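Ticket 1092: Injury list on Lucero team page not updating
Opened by: Hanane Ouali
Status: Resolved

The point guard's wrist injury was entered on Sep 20, 2021, but the public page still shows him as available for game 12. Clearing the browser cache made no difference.
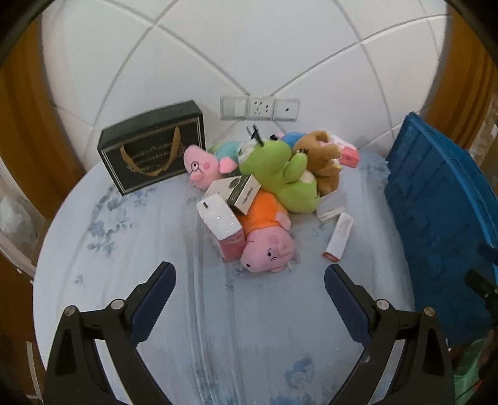

Round table with floral cloth, white wall behind

Aurel Bogdan: Feed job was stuck on an old roster file — restarted it, and 80 entries came through. Two players still show the wrong status.

Hanane Ouali: Fixed both by hand. Page is correct now. OK to close.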